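Bitte nicht in die Serviette greifen
Wer zwei Roboterarme den Tisch machen lässt, braucht vor allem eines: eine Hausordnung. Ein Besuch bei den Leuten, die sie schreiben.
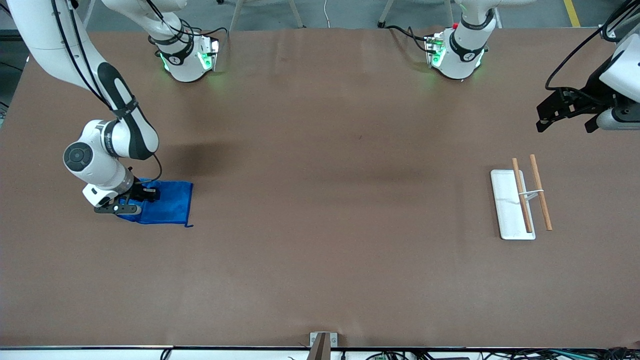

Der eine Greifer am blauen Tuch, der andere in Wartestellung über dem Tisch: Übungsplatz bei Walalik.

Regel 1 stammt aus dem April und ist vier Zeilen lang. Sie besagt, dass niemand über die Tischkante langt, solange an den Sockeln Grün leuchtet. Grün heißt hier nämlich, dass die Arme dürfen. Der Mensch darf bei Grün nicht. Wer in Deutschland über eine Straße gehen gelernt hat, muss da umdenken, und Firdevs Türkmen hat es aufgegeben, dafür um Verständnis zu werben. »Beim dritten Mal merkt man es sich«, sagt sie. Beim ersten und zweiten Mal schreibt sie einen Vermerk.

Türkmen verantwortet bei Walalik die Arbeitsregeln für zweiarmige Anlagen, ein Heft, das intern nach der früheren Adresse der Firma »das Carkby« heißt. Die Normen für Industrieroboter stehen in ihrem Regal, gelesen und mit Zetteln gespickt. Über Essstäbchen geben sie wenig her. Also muss das Heft regeln, was man einem Arm hinlegen darf, wie weit ein Tuch vom Nachbarobjekt entfernt liegt und wer entscheidet, dass es jetzt ordentlich genug ist.

Über den letzten Punkt wurde am längsten gestritten. Yiğit Güler, der die Abläufe programmiert, hielt ein Tuch für ordentlich, sobald es flach lag. Türkmen wollte Kanten sehen. Man einigte sich auf eine Fassung, die beide für falsch halten - im Normenwesen gilt das als Durchbruch.

Die übrigen Vorschriften lesen sich wie die Ermahnungen einer strengen Tante. Nur ein Arm arbeitet am selben Gegenstand. Der andere wartet mit Abstand und geöffneten Fingern. Auf den Tisch kommt nichts, was nicht zur Aufgabe gehört, auch kein Kaffee, auch nicht kurz. Wer einen Lauf abbricht, trägt den Grund ein, und »war komisch« ist kein Grund. Das Formular dafür trägt die Nummer 3809. Wo die anderen 3808 sind, konnte mir im Haus keiner sagen.

Güler findet 200 Zeichen Begründung pro Abbruch zu viel. Er füllt sie trotzdem aus, inzwischen mit einem gewissen literarischen Ehrgeiz. Türkmen liest alles und korrigiert die Kommas.

Im Sommer soll die nächste Fassung an den Partner Vodgate gehen, der Einwände angekündigt hat, bevor er das Papier kannte.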